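Hand-held gripper for picking up cloth: pads keep slipping on shiny fabric
Home Builds > Grippers and End Tools

tinbucket_ray
OK so I'm back with the gripper again. For anyone who missed the last thread, I'm building a two-jaw hand-held one at home so I can collect laundry grabs for the folding project (Toma, the arm in my spare room, gets the same jaws later). Printed black parts, silver pivot pins, blue pads on the inner faces. Cotton is great. Towels are great! Anything satiny is a mess, I get hold of it and then it creeps out the bottom as soon as I lift.

The pads are the soft Erkurow sheet, 2 mm thick. I've been working on top of the bed because the table was too hard and I kept banging the tips. 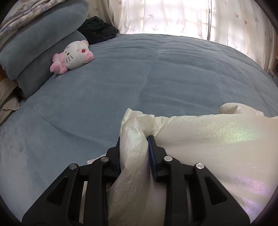 1. What I've tried so far
Cleaning the pads with alcohol, which helps for maybe ten grabs. Squeezing harder, which makes the trigger miserable and leaves marks in the cloth. Scuffing the pads with 100 grit, which made it worse, go figure.

2. What I want to know
Is it the pad material or the jaw shape? I don't want to reprint the jaws if I can help it, each set ties up the printer till bedtime.

gravelpit
Pad material, I'd bet money. Firm rubber skates on satin. Get the Clukulex silicone, the tacky stuff, and put it on one side only to start with. Also 100 grit is way too coarse. If you want to scuff, go 800 and stop when the shine is gone.

mossy_hinge
Going to disagree with gravelpit here. Look at how much cloth is in those jaws, it's a big twisted fold standing up between the pads. You've got layers sliding on layers in there and the pads only touch the outside ones. Sticky pads won't fix that. Take a smaller pinch, right at the tips.

gravelpit
He said it creeps as soon as he lifts, with all kinds of grabs. And a small pinch on slippery fabric is how you end up with nothing.

mossy_hinge
He didn't say all kinds of grabs, you said that. Ray, does it slip on a small pinch too?

tinbucket_ray
Hmm, good question and I'm a little embarrassed. I've mostly been going in for a big scoop since it feels safer. Let me do some with just the tips tonight.

ottoline77
I fought with this for most of August on my Vurura build. Before you buy anything, check the pins. Mine had enough slop that the jaws closed a hair crooked and only one end of the pad was doing any work. Close them on a strip of paper and pull it from different spots. If it comes out easy at one end, there's your problem.
Also love the Hello Kitty lookalike supervising.

tinbucket_ray
She's in charge, I just work here. Paper test is smart, doing that first.

tinbucket_ray
Update, Tuesday night. Paper test: holds tight at the bottom, slides right out near the tips. So ottoline77 gets a point, there's play in one of the outer pins. Small pinches slipped 6 times before I gave up, but that's with tips that barely touch so I don't think it counts for either of you yet.

gravelpit
Fix the pin, then get the silicone anyway.

mossy_hinge
Fix the pin, then try it with the pads you have! Change one thing at a time or you'll never know which one did it.

ottoline77
Agree with mossy on that. For the pin, a thin shim washer took care of mine. Don't crank it down or the trigger will get stiff, and yours sounds stiff enough already.

tinbucket_ray
Shims ordered. I'll run the old pads first and then I'm getting the silicone too, sorry mossy, I'm weak. Will post again when the tips close flat.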